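**Usel Lane shared kitchen: progress to the end of September**

Dear Palesa,

You asked for something shorter than last quarter's report, and several people here asked for the same thing with more feeling.

The kitchen is open. We said six evenings a fortnight and we are running six, with the Wednesday one full and the others respectable. Over 268 meals have gone out, counting the soup, which opinion remains divided on counting.

### Money

The Pretorius grant line is spent apart from the extractor fan. Vemier quoted, then quoted again at a higher price for what looked to me like the same fan. We have asked Flenino for a figure and they have sent a brochure.

Rent is paid up to Christmas. The insurer now accepts that we cook on the premises, after two letters and a phone call in which I was asked if a kitchen was "the main activity".

### What has slipped

- The knife skills course, moved to after half-term. The tutor has a new job and we have a lot of onions.
- The recipe booklet. The text is done and the proofreading isn't. One recipe still tells the reader to "simmer until Tuesday".
- Signage. People continue to arrive through the dentist's.

### What we'd like from you

A decision on carrying the fan money into next year, please, and permission to move a little from printing to crockery and cutlery. Plates go missing at a steady rate. Forks go faster, though we are still all right for chopsticks.
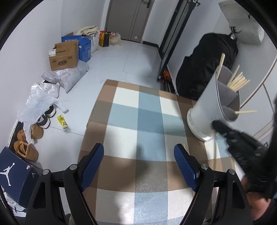 If the answer on the fan is yes, we can book the electrician straight away, and he would like to know before he goes to Portugal.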